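Firkuvell Open Lab: What We Saw and What We Measured

Posted 12/6/18 by the Section 4 project group

Filed under: Student Work > Field Reports > Engineering

1. Why we went

Our project for the term is on household tasks and how far machines have come with them. We had read a fair amount by July, but most of it was written by the people selling or building the equipment. Our advisor suggested we watch a system work in person before writing anything more. Firkuvell, a small automation firm on the east side of Ivulville, holds an open lab twice a year, and we signed up for the afternoon session. Five of us went. One had to leave early for a bus, so the last part of the notes comes from four people.

The visit was free. We had to send our questions in ahead of time, and we were told in the confirmation letter that some of them would not be answered. The ones about price and customers were not.

2. The building and the session

The lab is on the second floor of what used to be a print shop. There is a waiting area with chairs and a sign-in book, then a long room with the demonstration tables, then an office we did not go into. Visitors stood behind a line of tape on the floor. We could lean over it but not step over it, and when an arm was powered down we were allowed up to the table to look.

The session had two parts. The first was a talk with slides, which went over the company's history and was longer than we needed. The second was the demonstration, and it is the subject of the rest of this report. The staff called the demonstration setup Hadgu. As far as we could tell, Hadgu is the name for the control software and the task list together, and the arms themselves are bought from another supplier.

3. The task

The task was dish rack work: taking plastic cups and putting them upside down in a small wire rack, then taking them out again. It sounds simple, and one of the first questions from the group was why anyone would choose it. The answer we got was that a cup in a rack is rarely in exactly the same place twice. It leans on a wire, or it leans on the cup next to it, and the gripper has to come in at an angle that does not knock the rack.

Two arms are used, one from each side of the table. They can work one at a time or together. In the version we saw, one arm did the placing and the other stayed back unless the rack slid, in which case it was supposed to hold the rack still. It did this when it was needed, but slowly. The operator explained that the speed had been turned down for the open lab and that we should not take the times as typical. We have reported them anyway, with that note attached.

The surface matters more than we expected. The tabletop is white and smooth, and a mat is laid over most of it. The staff told us that in early trials without a mat the rack moved almost every time it was touched. A plain mat with no pattern also makes it easier for the software to separate the objects from the background.

4. How the system is taught

We had assumed that someone typed in positions. The Firkuvell staff said that this is how older systems work and that theirs is taught by recorded runs. A person guides the arms through the task, the system stores the movement along with the camera view, and after enough of these runs it is trained to produce the movement without the person. For the cup task they had 748 recorded runs at the time of our visit. We asked how many would be enough. The answer was that they stop when the results stop improving, and that they had not reached that point with the cups.

Each run is checked by a person afterward. Runs where a cup falls are kept but labeled separately. We were shown the labeling screen, which is a plain list with a drop-down box, and one of us got to label a run. It took longer than the run itself.

5. Results from our own notes

We kept a tally during the demonstration. Our rule was that a placement counted as good if the cup ended upside down in the rack and stayed there until the arm had moved clear. If the cup was in the rack but on its side, we counted it as a miss. The operator would have counted some of those as good, and we discussed it with him — he said the rack is for draining, and a cup on its side holds water. So our rule stood.

We watched 61 placements in all. We are not giving a success rate as a main finding, for two reasons. The first is that the speed was turned down. The second is that the operator reset the table by hand between attempts and did not always put things back in the same spots, so the attempts were not equally hard. What we can say is that misses came in groups. When the rack had been turned a little from its usual direction, there would be several bad placements close together, and then the operator would straighten it and the good ones would come back.

Leaning cups were a separate problem. A cup that stood flat on its rim was picked up without trouble nearly every time. A cup that leaned took more tries, and the gripper often backed off and came in again from a different side. We do not count the extra tries as misses, but they used up most of the time.

6. Comparison with our reading

Before the visit we had made a table of claims from a brochure for a kitchen system called Greroto. The brochure says that the machine "handles everyday dishes with ease." After watching for an afternoon we think a sentence like that needs more detail before it can be tested. Which dishes, placed how, and in what rack? Plastic tumblers are light and forgiving. We did not see glass, plates, or anything with a handle, and the Firkuvell staff did not claim that their system could do them.

We also want to correct something in our first draft. We wrote there that the gripper is the hard part. Having seen it, we would put the weight on finding the cup and choosing the approach. The two-finger grippers are simple, and once they were in the right place they usually held.

7. Problems with our method

We had only one person keeping the tally at a time, and we switched partway through. The two tally keepers did not apply the rule to sideways cups in the same way at first, and we had to fix four entries from memory. We should have agreed on it in writing before we arrived. We also did not bring a stopwatch and used the wall clock, so we have left the times for single placements out of the results. The times for whole rounds are in the appendix of the printed copy.

8. Next steps

We have asked to come back to the next open lab with a proper scoring sheet. We would like to set the rack at fixed angles and see where the misses begin, if the operator allows it. The section on costs will have to come from other sources.

The setup at the cup station, with two cups in the rack and both grippers clear of it:

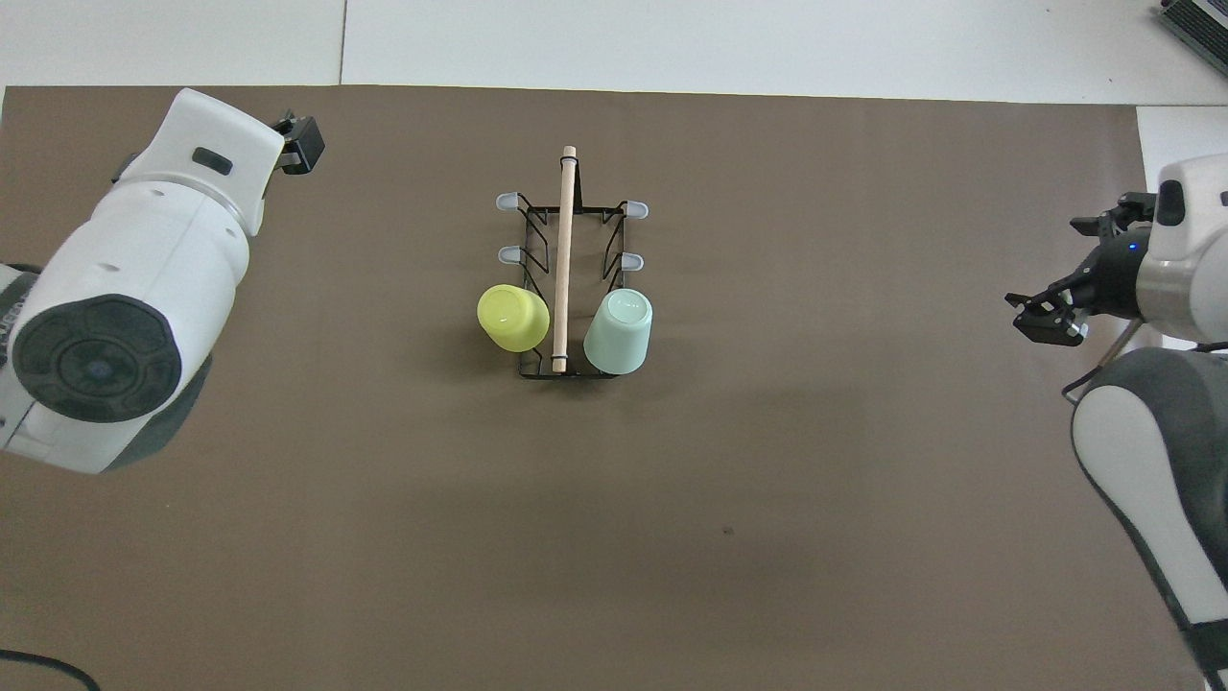
A reader who had gone to the morning session wrote in that the rack was turned on purpose in theirs, a little more each round, and that the operator told them so when they asked. The same reader thinks fixed angles are a good plan but would mark them on the mat with tape first, and wants to know whether sideways cups will still count as misses next time.

Contact the project group through the department office | Copyright 2018 | Back to top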